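Picking from a Messy Bin: What We Tried and What Came Out
Celeste Moreira and Daniyal Lodhi (Daniyal did most of the code, I did most of the picking stuff back up)

Our question was pretty simple. If the arm misses a grasp, should it try again in the same spot or go look for something else? We called our retry rule Troka, and it works like this — after a miss, the spot gets a penalty that fades over the next few attempts, so the arm moves on but can come back later.

We ran 819 attempts in all. Of those, 400 used plain retry and the rest used Troka. I wanted 2000, but the lab schedule had other ideas!

Plain retry got stuck a lot. It would pick a favorite corner and just keep poking at it. Troka wandered more, and we both liked watching it more, but the gap got small once only a couple of objects were left. Clear stuff was hard for both (the depth readings on shiny plastic are awful), and so was anything soft.

We kept the mix on purpose: a glove, an eggplant shape, a little bottle with a blue cap, crumpled clear plastic. Clamping the bin was Daniyal's idea and I wish we'd done it from day one, as our early runs had to be thrown out after it slid. 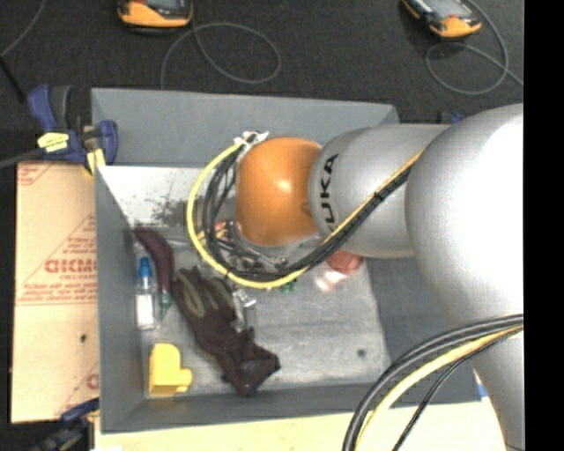

What I'd Do Next

Try a penalty that depends on the object as well as the spot. I'd also log every miss with a reason, because going back through our notes to guess was no fun at all.

Contact: Celeste Moreira, Hemisden Robotics Lab | © 2018 | Back to top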